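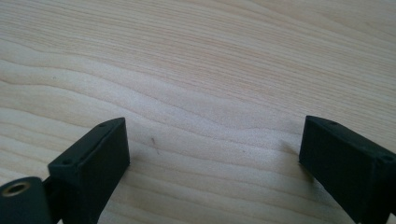 Oriana Medina thinks I'm being unfair to the new Florkar labels. She wrote to me after my last post and said the old ones looked like cough medicine, that a small tea company has maybe two seconds to get noticed on a shelf, and that I should try selling anything in a beige box before I complain about people who hire a designer.

Fair enough on the cough medicine. The old label was ugly. It was also the only one in the aisle I could find without my glasses, because it said GINGER in big fat letters and had a green stripe down the side. The new one says Florkar in thin gray lowercase, and somewhere near the bottom, in type the size of an ant, it tells you what you're buying. I took home chamomile by mistake. I don't like chamomile.

What bothers me more is the story that comes with these things. The studio, Candora, put up a long page on the project, and I read all of it. There were 30 slides. The new logo is said to "breathe." The curve on the k stands for the steam coming off a cup, and also for the hills where the tea is grown, and also for the journey of the founder. That's a lot to ask of a k.

Then there's the survey. They say 228 shoppers were shown both boxes and most of them found the new one "more premium." I believe it. I'd say the same if you put it in front of me and asked. What I'd like to know is how many could find the ginger, or whether anybody bought a second box. The page doesn't say. It also doesn't mention that the new box holds fewer bags, which I only noticed when I ran out.

Mbali Chauke left a comment that gets closer to my own view. She worked on the Wison soap redesign years ago and says the client loved it, the studio loved it, and the stores kept calling to ask which one was the unscented. They ended up putting stickers on the boxes. I remember those stickers! I thought they were part of the design, and I liked them better than the rest of it.

I'm not against any of this work on principle. The Yang noodle packets were redone in May and I think they're great — same red, same rooster, cleaner type, and the cooking time finally printed on the front where you need it. I doubt that one will win anything.

Anyway, Oriana, I'll give Florkar another try when the chamomile is gone. It may be a while.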